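November 5, 2023

Chair lifts again, Tirby setup. Goal was 14 clean episodes before lunch, got 12. Running total for the chair set is now 251, counting the June ones from Hudden that we still havent relabeled.

Start pose same as yesterday. Moved the chair a bit each time, turned it every few runs. Teleop lag ok after restarting the Udosik logger.
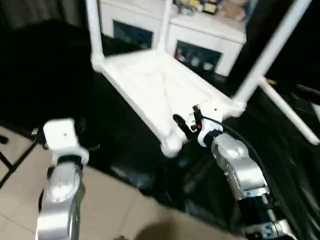
Chair up on the right gripper only, left one open and clear of the seat.

Keep the one-arm holds as their own label, dont mix with two-arm lifts. Haworth split lumps them together and the policy then dithers on which side to grab. Want at least 5 more where left comes in late.

Dropped two episodes, timestamps off between wrist and head streams. Raw files kept, in the reject folder.

Todo:
- tighten cable tie on right arm before next batch
- redo gripper zero, both sides
- check disk, was at 90-somthing percent
- ask Hudden for their label sheet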